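Notes on Household Order, Feb 21, 2020

The present entry concerns bottles. Readers of this page will recall that the July entry dealt with paper and cardboard, and that it closed with a promise to take up the matter of empty drink containers at a later date. Several letters have arrived since then asking when that date might be. I regret the delay.

My household of 4 produces more empty bottles than any other kind of waste. Last year I kept a written tally for one season, and the total came to 157. Most were water bottles. The remainder were soda, with a small number of fruit drinks purchased for guests. Tahsin Bhattacharjee, with whom I share the house and its chores, disputed the figure until he was shown the notebook. 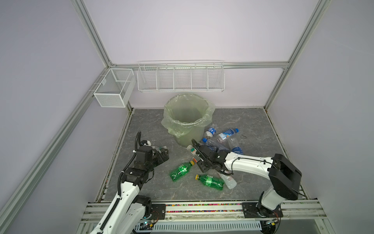 The first principle adopted in this house is that bottles are gathered at one time and in one place. A bottle left on a desk, a windowsill or the edge of a bathtub is to be carried to the bin and dealt with there, along with the others. We previously allowed each room to keep its own small collection point. The arrangement was discontinued after one winter, when it was found that the bedroom container had not been emptied since the holidays.

The second principle concerns caps. Our local collection service, Vashisht, accepts bottles with the caps screwed on, and its printed guidance asks that they be left that way. Other services give the opposite instruction. Readers should consult their own provider before forming a habit, as the habit is hard to undo. I removed caps for years at a previous address and still find myself doing so.

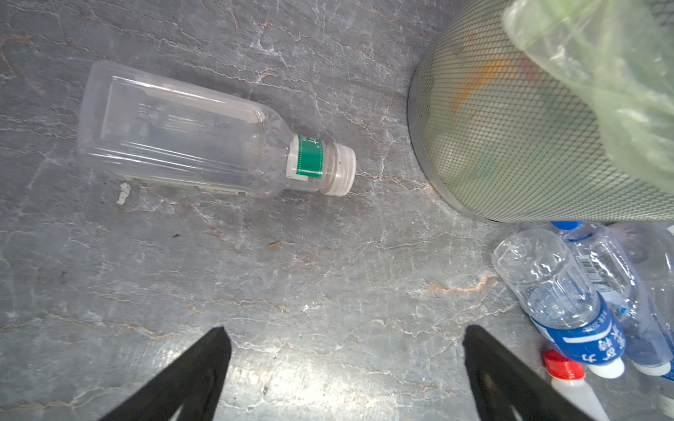 Labels may remain in place. I have corresponded on this subject with Unathi Mthembu, who formerly maintained the Floken housekeeping bulletin, and she holds that a label should come off if it comes off easily and should otherwise be left alone. I have found no reason to depart from her view. Soaking bottles in the sink to loosen the glue uses water and time, and it leaves shreds of paper in the drain.

Rinsing is another matter. A soda bottle put away with a mouthful of liquid in it will leak, and the leak will be sticky. We allow 10 seconds under the tap for soda and juice. Water bottles are emptied and require nothing further.

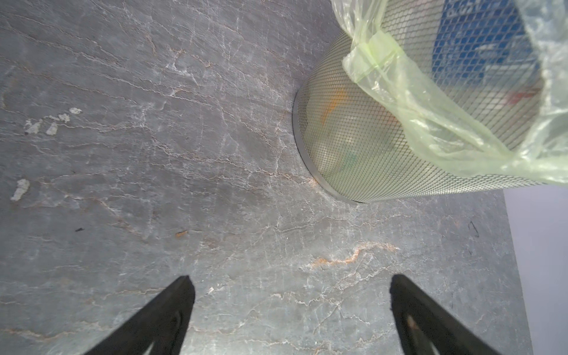

The choice of wastebasket deserves more attention than it usually receives. We have owned 3 in this house, beginning with a solid plastic model from Brevon that cracked along the base, and I now recommend metal mesh without reservation. It is light, it stands steadily, and it can be wiped clean. It does need a liner, and a thin one will serve. Through a pale green bag and the mesh behind it one can still make out, faintly, a blue package or a bit of orange among the contents, and so judge whether it is time to empty the basket without bending over it. The bag should be large enough to fold well over the rim. A bag cut too close will slip down inside as soon as anything heavy is dropped in — a full day's bottles will certainly do it.

As to the order of work, I would suggest that larger bottles go in first, laid flat where possible, with the smaller ones filling the gaps. Tahsin prefers to take whatever is nearest. His method is faster and mine fits more in the bag. We have agreed to differ, and whoever begins the task decides how it is done.

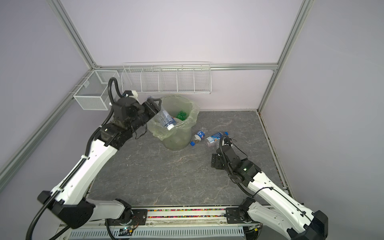
*A blue-labeled water bottle above the lined wastebasket, with two more still on the floor.*

The floor should be swept once the bottles are up. Small flakes of label and other scraps tend to be left behind, and on a veined gray floor they are easily overlooked until one walks across them barefoot. A soft brush is sufficient. I use the short-handled one sold by Vivau, although the bristles have begun to splay and I am considering a replacement.

Correspondence on glass jars has been received and will be answered in the next entry.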